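Desktop Network Racks and Patch Cables: Frequently Asked Questions

Hurunum Building Services, Network and Workspace Support

The following answers apply to the small desktop racks installed in offices, study rooms and workshops at the Ellholm and Poritz sites. They do not cover the main cabinets in the plant rooms, to which only authorised staff have access.

What is a desktop rack?

It is a short open frame with two upright rails, in which a network switch and similar items are mounted. A desktop rack serves one room or a small group of desks. It is not connected to the telephone system at either site.

May I connect my own equipment?

Computers, printers and measuring equipment may be connected to any free port on the switch, provided that they have been registered. Home routers, wireless access points and additional switches may not be connected. If the room needs more ports than the rack provides, please submit a request and we will assess it.

Where should the rack stand?

On a firm, level table, away from radiators and sinks. Leave a clear space of 50 cm in front so that cables can be fitted and removed without pulling. Papers, cups and plants must not be placed on top of the switch.

When cables are being changed or sorted, a mat should be laid on the tabletop in front of the rack. It protects the surface, and it stops small connectors from sliding off. Any clean, soft mat will do.

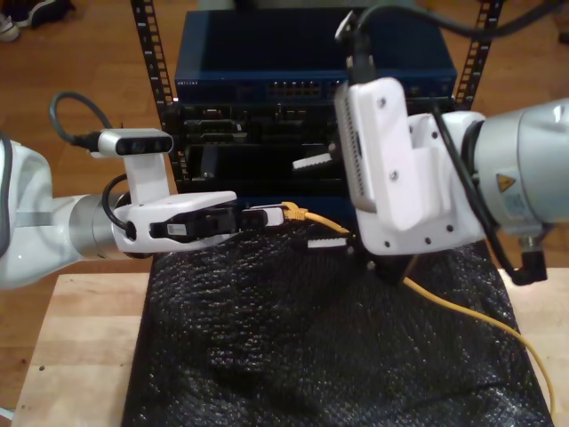 A yellow network cable on the work mat, with the rack and switch behind.

Does the colour of the cable matter?

The colour has no effect on performance. It is used at our sites for identification only. Yellow cables are for ordinary desk connections, grey cables are for printers, and red cables must not be unplugged by anyone outside the support team. Replacement cables should be of the same colour as those removed.

How do I fit a network cable correctly?

Hold the connector by its body, line up the plastic clip with the notch in the port, and push gently until it clicks. A connector that will not go in is usually upside down. To remove it, press the clip fully and draw the connector straight out. Please do not pull on the cable.

If the clip has broken, the cable should be taken out of use even if the connection still seems to work. We receive many fault reports that are caused by a connector resting in the port without being held.

What length of cable should I request?

Standard cables are supplied in lengths of one, two and three metres. Choose the shortest that reaches without strain. Spare length should be gathered in a wide loop and held with a fabric tie. Tight plastic ties can damage the cable and are not supplied.

Cables must not cross a walkway. Where there is no other route, request a floor cover when you order.

How should unused cables be stored?

Coil each cable loosely, fasten it with a fabric tie and return it to the tray in the room. Cables longer than three metres go back to the store in the Butkienė Building, Room 27. Damaged cables should be marked with tape and handed in there too.

A light on the switch has gone out. What should I do?

Check both ends of the cable first, then try another cable of the same colour. If the light does not return, try a different free port. Do not switch the rack off at the wall, as other rooms may depend on it. Faults should be reported on extension 3663, giving the room number and the port number.

May the rack be cleaned?

The outside may be dusted with a dry cloth. Sprays and damp wipes must not be used. The inside of the switch is cleaned by our staff during the yearly check in January.

Comments (3)

deskbynorthdoor
Could the tray be restocked with two metre yellows please? Ours has had nothing but one metre ones for weeks and they don't reach the window desks.

poritz_room58
Is the floor cover free or does it come out of the department budget? The form doesn't say.

m.t.
Extension rang out twice this morning. Got through just after 2 pm and it was the clip, as per the above.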